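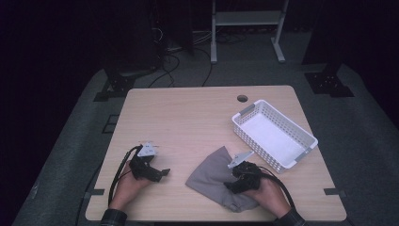
A white plastic basket on the wooden table.

Ashton Hollis is eating cold noodles out of the carton when I find him, and he waves me over with the fork. It's a little after four in the afternoon, doors are at nine, and somewhere behind the wall a sound tech is playing the same kick drum over and over. "You get used to it," he says. "I wrote half a track to that once. Just sat there and hummed over the guy's line check."

I've been trying to get Hollis to sit down with me since December, when his set at the Kustbridge warehouse party made me miss my last train home and not care even a little bit. If you were there, you know the one. He closed with eleven minutes of a single track that kept folding back on itself, all rolling bass and this tiny bell sound way up on top, and then he just unplugged his headphones and walked off. No mic, no fist in the air. I stood there with my ears ringing and went looking for somebody to tell about it.

So I start with that night, obviously. He laughs and puts the carton down.

"Oh man, the Kustbridge thing. Okay. That was supposed to be the second-to-last track. I had one more lined up, this big stupid vocal one, and I looked up and people had their eyes closed. Like, a lot of people. And I thought, if I play the vocal one now I'm a bad person. So I left."

The long track is called "Pidov," and it's finally coming out this spring on an EP of the same name. I ask what the word means, because I've seen all kinds of guesses from fans (a street, a chess opening, somebody's dentist). "It was a name on a mailbox in the building where I was living," he tells me. "I walked by it every day for two years and never met whoever it was. I needed a file name, and that's what came out. I've had people come up and tell me really beautiful things about what it means to them, and I'm not gonna argue!"

Hollis grew up in Losbridge, which if you've never been is mostly lumber yards and one very good diner. There was no club. There was a roller rink, and the rink had a DJ booth, and at 16 he talked his way into it on the slow night. He played trance and hard house to kids going in circles, and he swears it's the best training he ever got.

"You learn tempo really fast when people can fall over," he says. "If I jumped the speed too much, I'd see it right away. Somebody's little brother would go into the wall. So I got careful. I still mix like that, I think. I'd like you to end up at 150 without being able to tell me when we got there."

I tell him that's pretty much my experience of his sets, only I'm the little brother, and the wall is the bar. He likes that.

We talk for a while about gear, and I'll spare you most of it, partly because I lost the thread somewhere around the third compressor. The short version is that he's gotten rid of nearly everything. The new EP has 5 tracks and he made all of them with one synth, a drum machine he bought off a guy in a parking lot, and a laptop with a cracked hinge. He used to keep a folder of kick drums with 3,000 sounds in it. He deleted it last summer.

"I kept 40. And that's still too many, I use maybe four of them. But I'd sit down to make music and three hours later I'd have listened to kick drums. That was my whole night. I'd go to bed feeling like I'd worked."

Did he regret it? "The next morning, yeah, very much. I tried to get it back off an old drive and the drive was dead. So that was decided."

The other big change is Wu, the night he started running last year in the back room of a bowling alley. It holds 150 people if they like each other. There are no headliners on the flyer, everybody's name goes in the same size type, and the lineup order gets drawn out of a hat an hour before doors. I've been three times now and I've seen a total beginner close the night and a pretty well-known guy warm up an empty floor at nine, grinning like crazy the whole time.

"The openers in this scene get treated so badly," Hollis says, and it's the only time all afternoon he sounds annoyed. "You get told to keep it low, don't play anything anybody knows, don't go over this speed, and you're paid in drink tickets. And then people complain that the openers are boring. Well, yeah! You told them to be boring. I wanted a room where the first person on could go for it."

I ask if anyone has ever refused to do the hat. "One guy. He had a flight, so fair enough. Another guy drew the opening slot and sulked in his car, and then he came in and played the best hour I've ever heard from him. Mad people play great hardstyle. Don't print that." (He said I could print it, later.)

The kick drum behind the wall stops, and we both notice the quiet. He checks his phone, says something about earplugs, pats all his pockets and finds them in his sock. I use the gap to ask about his hearing, since he's talked about it before. There was a bad stretch two years back where he had a whistle in his left ear for most of a winter. It faded, mostly. Now he plays with molded plugs and keeps the booth monitors lower than any DJ I've ever stood next to.

"I was dumb about it for ten years," he says. "I thought loud was the job. My dad ran a saw and he wore ear protection every day of his life, and he'd look at me coming home from the rink like, what are you doing? He was right. Tell people to wear plugs. They're cheap, get the ones that don't make everything sound like it's under a blanket."

There's a tour after the EP, a small one, mostly rooms around the size of Wu with a couple of festivals late in the summer. He's nervous about the festivals. A long slow build is a hard sell at two in the afternoon with people walking past holding corn dogs, and he hasn't figured out what he's going to do about "Pidov" in a one-hour slot.

"I could cut it down. I made a short version, it's four minutes, and it's fine. My girlfriend heard it and said, 'Where's the rest?' So I don't know. Maybe I play three tracks total and they never book me again."

I vote for the three tracks. He picks the noodles back up and offers me some, and then somebody sticks their head in to say they're ready for him, and the kick drum starts again.

"Pidov" is out this spring. Wu runs once a month in Losbridge, and you pay at the door.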